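Home Posts Workshop Reading About Contact

Two hours at the Kollance open day

January 21, 2020

I took a day of leave and drove out to Flima for the Kollance open day. I'd signed up in the fall and then forgotten, and the reminder email only came on Sunday night. Parking was in the gravel lot behind the Viltier building. The sign-in desk was up one flight of stairs, where they gave me a sticker for my coat and a sheet with the demonstration times on it.

Kollance does contract automation work, mostly for food packers and a couple of pharmacy suppliers. The part I wanted to see was the Nadar project, their work on two-handed robots that pick up ordinary things and put them down somewhere else. At work we have a palletizer and two case erectors, and everything that reaches them is the same size and facing the same way. I was curious how you'd manage without that.

The Nadar table is white, and on the day it had a mug, a light purple plate and two orange items on it, each a size a gripper could close on. The job was to move an orange item onto the plate. 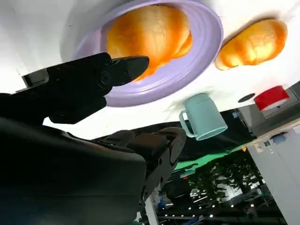 Pavithra Nambiar
Maintenance planner, and the only writer on this site

I watched for most of an hour. The operator was a young fellow in a Kollance fleece who had been doing it since eight that morning, and he was good about questions as long as you waited until he'd finished a run. I asked him how many they had done. He checked a screen and told me 2,864 since they started on the current set of objects, and the plan was to stop at 3,000 and change everything over. I didn't ask what happens if they miscount.

What struck me first was the speed. I'm used to machines that cycle faster than I can follow, with a guard in front of them. Nadar moves at the pace of someone unpacking a box of good dishes. The operator said they could run it quicker but they weren't interested in quicker at this stage. They wanted clean approaches, and a clean approach for them means the fingers arrive on either side of the thing without brushing it. If it gets brushed, it rolls, and then the run is marked down.

I asked about finger wear, which is the sort of thing I ask. The tips are a replaceable part, and he keeps spares in a drawer with the date written on each bag. They had changed one pair since Christmas. He thought the screws were a bigger nuisance than the tips, and they now go over all of them with a driver at the start of each shift. We do the same with the grippers on our line, after an unpleasant week last March when we weren't doing it. 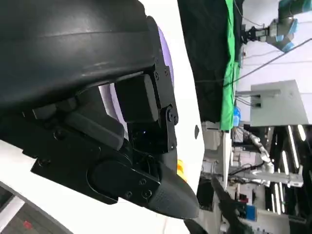 The next question came from a man beside me, who wanted to know what happens when the power goes out. The brakes come on and the arms stay where they are, same as most arms. Then you have to decide whether to drive it home or start over, and they always start over. Somebody's lunch break has been lost to that more than once, I gather.

The room itself was busier than I'd expected. There were other robots around the Nadar station, a black curtain, and a long piece of green cloth hanging beside it. I had pictured something more like a clean room. It was closer to our shop, with equipment and cables wherever there was space for them, plus a few plants.
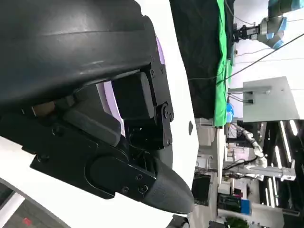

Page last changed: March 2020 (fixed a spelling and the parking directions)

At 2 o'clock there was a talk in the meeting room downstairs. It ran long and I only stayed for the first half. The useful part was on cable routing. The speaker said their early arms lost more hours to cables than to motors or software, and she put up a chart with four causes of downtime on it, with snagged or tired cables well ahead. I copied it into my notebook. I'd like to do the same chart for our palletizer, although I suspect ours would be mostly photo-eyes with dust on them.

She also talked about handling objects of different shapes. A mug has a handle, and it matters which way the handle is facing. A plate is low and wide and there's not much of it to hold. Their runs are grouped so that one thing stays put while another is moved, and the starting positions are shifted a bit each time. It sounded tedious to set up. She agreed that it was.

After that I went back upstairs for another look. The group had thinned out by then and I could stand right at the rope.

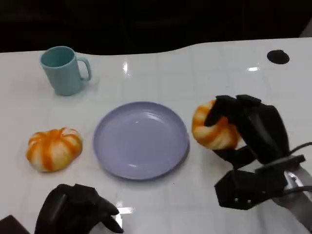
The operator had swapped with a colleague, who was a little more cautious on the approach and a little quicker on the release. I hadn't thought of a robot as having an operator's style, but our forklift drivers certainly have theirs, so I don't know why I was surprised.

Would I want one at our plant? Not this year. We don't have a job slow enough for it. The returns bench is the only place I could see it being tried, because everything there comes in a different shape, and right now it's one person with a bin and a scanner. I mentioned this to the sales person at the door and she wrote it down, so I expect I'll get a call.

Coffee was free, the muffins were gone by noon, and the washroom on the second floor was out of order. If you go to the next one, take the Flima exit and ignore the first Kollance sign, which points to their old warehouse.

Contact: use the form on the Contact page
© 2020 Pavithra Nambiar
Back to top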